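Section 3: Setting up your Senda window desk for the first time

Welcome to the part of the guide where the desk begins to feel like yours. By now both top sections should be joined, the legs levelled and the packing cardboard flattened for recycling. What's left is the pleasant bit, deciding where your everyday things will live, and we'd gently suggest you give it a slow half hour with a cup of tea nearby (on a coaster, please, for reasons we'll come to in Note B).

Before you start

The top is light-coloured timber with a clear oil finish, put on at our Dunura workshop. It likes daylight well enough, but it will mellow in colour over its first summer, and anything that sits in one spot for months on end will leave a paler patch. Shift things about every so often and the whole top will age together.

Steps

1. Wipe the top with a soft cloth, barely damp, working along the grain. Dry it straight away with a second cloth. Household sprays and anything with bleach in it will dull the oil, so leave those under the sink.

2. Push the desk up to the window, leaving enough of a gap that the curtains or blinds can move freely and you can still get a hand in behind to dust.

3. Run your palm over the seam between the two sections. If you feel a step, go back to Section 2 and loosen the joining bolts by half a turn before nudging the lower side up. Don't force it, and don't be tempted to sand it flush.

4. Set out the things you reach for most and sit with them for a while before you commit. A water bottle with a screw cap is a good choice for the middle, where you won't knock it with an elbow, and flat things such as sticker sheets can lie on either side of it. 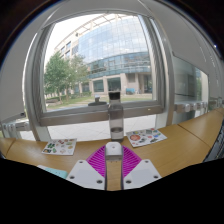
5. Keep stickers on their backing sheets until you know where they're going. If one does end up stuck to the desk (it happens in every house with children, and in plenty without), warm it with a hair dryer on low, peel slowly from one corner, and rub away the residue with a little cooking oil.

6. Choose a spot for your power strip last of all, when the rest has settled. It should lie flat, with its sockets facing up.

CAUTION: Keep drinks well away from the strip, caps on. Never run the cord through the seam between the sections, where it can be pinched.

7. Plug in only what you're using, and push each charger fully home. A bulky charger block can crowd the sockets beside it, so try it in a few positions before you settle on one.

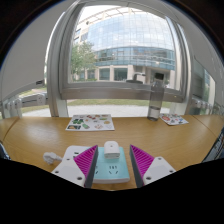
A reader in Fudedville wrote to us after the May edition of this guide to say that she had put her strip at the back of the desk, against the glass, and found condensation running down to it on cold mornings. She now keeps it a hand's width forward of the sill and wishes we had mentioned it sooner. We agree with her, and have added Note A.

Note A. In cooler climates, check the sill for moisture each morning through your first winter. If you find any, move the strip and its cord forward and mop up before plugging anything in.

Note B. Cup rings come out most easily on the day they're made. Rub along the grain with a dab of Lykkegaard care oil, wait 11 minutes, then buff dry. For older marks, see page 129.

Replacement bolts and felt pads can be ordered under part number 2351.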